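Print this chapter | E-mail this chapter

Chapter 7
Buying the Hands Before the Robot

Every robot catalog has a photograph of an arm pouring coffee. Few have a photograph of the person who spent the month before that teaching it what a cup is. This chapter is concerned with the second person, and with the companies that have lately begun to sell that person equipment.

The case we will follow is the Marchand teaching kit, a pair of hand-held grippers sold by Florberg to small manufacturers, school labs and the occasional optimist with a garage. You hold one gripper in each hand and do the job yourself. The kit keeps a record, and the record is later used to train a two-armed robot to do the same job — or, in the early weeks, something that resembles it from across the room. 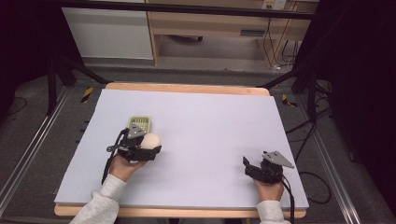 Florberg's brochure calls the kit "effortless," a word that should always send a buyer looking for a chair. Picking something up with your own fingers is a skill you mastered before you could talk. Picking it up through a pair of jaws is a different skill, and you will be bad at it on the first morning. A ball is a sensible place to begin, and the right-hand gripper has its jaws closed around a cream-colored one while the left waits open, with a small green basket standing on the board nearby. Notice too that each gripper comes with a black cable. Cables have a way of joining in the work, and the brochure gives them one sentence.

Our reviewers at the Tetstead workshop recorded 729 demonstrations with the kit over the course of their trial. Of the first 131, they kept 60. The rest were thrown out for fumbles, long pauses and one extended sneeze. By the end of the trial they were keeping 95 out of every hundred, and had developed opinions about wrist supports.

None of this makes the Marchand a poor product. It does what it claims, minus the adjective. But the price on the quotation covers only the hardware, and a buyer who stops reading there will be surprised by the hours. Brarnley, which offers a rival service, sends its own operators and bills for them by the day. Their quotation looks alarming beside Florberg's until you add your own staff's wages to the cheaper one.

In the sections that follow we compare the two offers line by line, beginning with setup and ending with the question of who owns the recordings. Keep a pencil handy. The contracts are longer than the manuals, and somewhat better written.

7.1 What Is in the Box, and What Is Extra

Contact the publisher | Copyright August 2026. All rights reserved. | Back to top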